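Parcel line at Clorbridge unit moves to tray sorting

2020-06-20
By Suqin Wan

Trarnari has changed the way small boxed goods are sorted at its packing unit in Clorbridge. Items now travel along a single belt and are placed in shallow trays on a table beside it, replacing the deep cartons used until this spring. The firm said the change applies to returned and relabelled stock only.

The unit handles goods sent back to shops, mostly small electrical items in retail boxes. Each box is wrapped in clear film before it goes on the belt, and a barcode must be readable on at least one face. Boxes with damaged fronts stay on the same line and are separated at the tray stage.

Under the old system a full carton held up to 62 items and had to be emptied by hand before checking. Nisreen Chidiac, who runs the unit, said this was the slowest part of the job. "Boxes at the bottom were crushed, and we could not tell which had arrived like that," she said. Trays are now filled in one layer and passed on with no more than 11 items in each.

The belt itself has not been replaced. It was installed by Stubbs, a local fitting firm, and has a plain green surface between aluminium rails. Tall boxes may stand upright on it provided the base is flat -- anything with a rounded or split base is laid down.
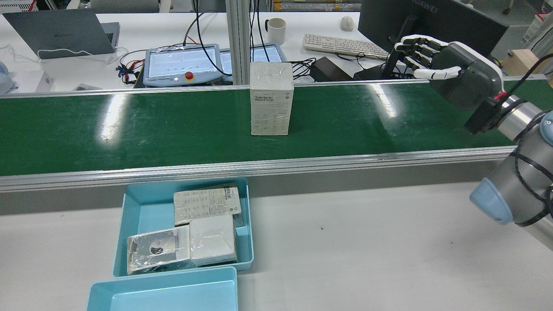
Checks at the tray

Staff look at three points once an item is in the tray: the wrap, the label and the corners of the box. A torn front does not mean the item is rejected. If the contents are held in place and the barcode scans, the box is rewrapped and sent round again. Otherwise it goes to a separate shelf for repacking, a job done by Adine under a contract that runs to September.

The trays are light blue plastic and are kept on a white table alongside the belt. Zaid Najjar, shift lead, said a pale surface had been asked for so that loose labels and scraps of film could be found quickly. Spare trays are placed next to the one in use.

Trarnari said the unit had sorted more than 3000 boxes in the first month under the new layout. It did not give a figure for the same period last year. Wrapping is still done before the belt, and the firm has no plans to move it.

A second tray table is to be fitted at the far end of the building later in the year. Widad Awwad, who drew up the floor plan, said the position depended on the fire exit route -- the present drawing leaves the gangway too narrow for a loaded trolley and is being revised.

Contact the newsdesk | Copyright Clorbridge Trade News | Back to top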